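Robots join the packing line at Dorkdale, and the day shift is retrained

TISTDALE, July 2026. Dorkdale, which packs snack boxes and gift trays for offices and hotels, has begun using two-handed robots for part of its sorting work, the company said Tuesday. The change affects 45 people on the day shift.

The robots pick up small goods one at a time and set them where a packer can reach them. Until now that was done by hand at long tables, and it was the job most often named in complaints about sore wrists and shoulders.

Valdir Moura, who manages the site, said no one will be laid off this year. Four workers have moved from sorting to a new job the company calls robot lead. They teach the machines how to handle new items, watch them during a run and step in when something is dropped or placed wrong. The job pays a higher hourly rate than sorting.

"A bag of chips is harder for a robot than a steel part," Moura said. "It changes shape when you touch it. Our people already know how to pick one up without crushing it, so they are the ones doing the teaching."

The other workers stay at the packing tables for now. Each will get 20 hours of paid training before December, when Dorkdale plans to bring the robots into its second building on Stirnwood Road. Anyone who doesn't want to work next to a machine can ask for a place in shipping, though openings there are limited.

Zuleica Guerra has sorted at the plant for six years and is now a robot lead. She said her hands hurt less at the end of the day, but the work is more tiring in other ways.

"Before, I could talk to the person next to me," Guerra said. "Now I am watching fingers all day. If it stops, I have to know why."

Workers have also asked how output will be measured. The old target was 700 items per shift for each sorter. Moura said that number has been dropped for the robot leads and that a new one will not be set until the Londoño line, the first to change over, has run for a full season.

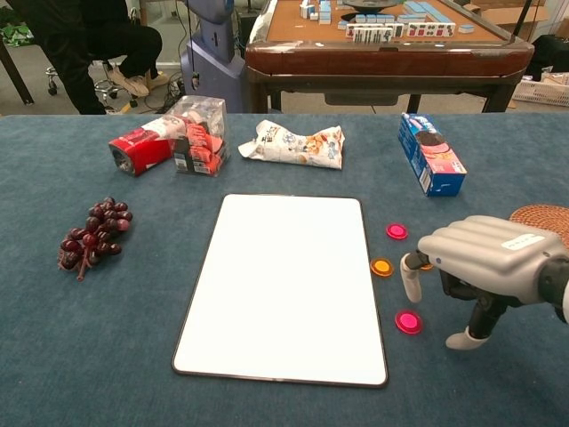
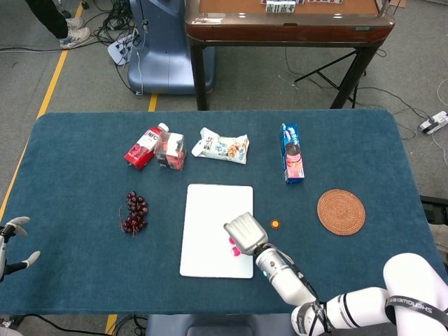
Robotic hands at a cloth-covered table set with snacks and grapes.

Will packers have to take the training?
The hours are paid and everyone on the day shift is expected to complete them, including people who later ask to move to shipping. Sessions are held during normal working time.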